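[lab-manipulation] Re: gripper choice for rack handling on the two-arm table
Date: 29 December 2021
List: lab-manipulation

> We have the Bruvent parallel gripper on both arms and are thinking of
> moving to the Prollberg. Our problem is test tube racks. The fingers
> close fine on the short side, but the rack tips as soon as it leaves
> the table. Has anyone run the two side by side? Also, does the
> Nevitard controller cope with a heavier hand, or do we have to retune
> everything?

We compared them in June, 60 picks with each, same rack, same start pose, arm speed capped both times. The tipping you describe is mostly where the fingers land. If you grab away from the middle of the long side, the rack rotates in the grip whichever hand you use. The Prollberg has more force, but force alone did not fix it for us. Longer pads did.

Retuning was less work than I expected. Enter the new mass and center of gravity in the Nevitard payload table, restart, and leave the gains alone. Firmware 621 or later is needed, because older builds ignore the center of gravity field. I would not go above 400 mm/s with a rack in the hand.

The cable is the other thing to check. Ours runs outside the arm, and if it is too short it pulls on the wrist at full reach. Leave slack, then watch that the slack doesn't catch on the rack.

Our table, fixed views, the head camera and a wrist camera:
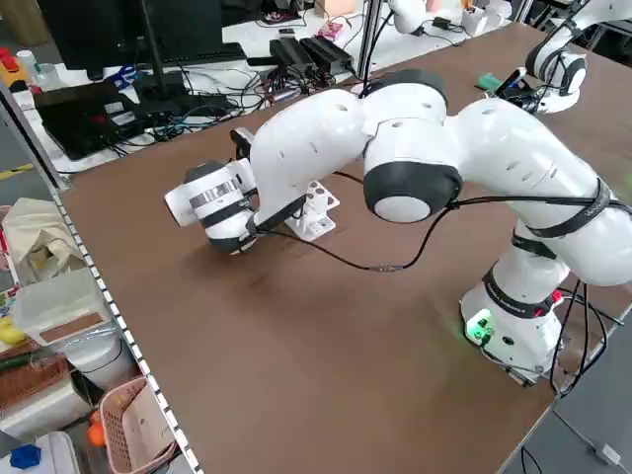
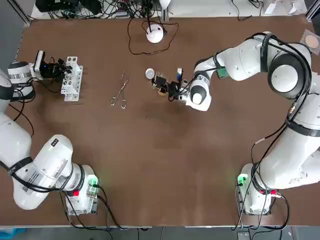
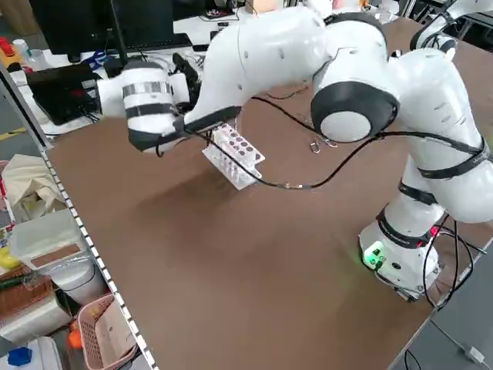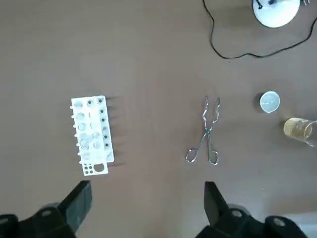 As for the wrist camera, we stayed with the Demirtaş on both arms. It is fine for finding the rack from above. Small shiny tools are harder – the depth drops out on bare metal and we fall back on the color image. If you swap hands, redo the hand-eye calibration even if the mount looks the same. Ours was off by 2 mm after the change, enough to miss a tube hole.

So I'd try longer pads on the Bruvent before buying anything. If it still tips, send me your grasp points and the pad length and I can compare them with our logs.

Does anyone have numbers for full racks? All of our June picks were with empty ones.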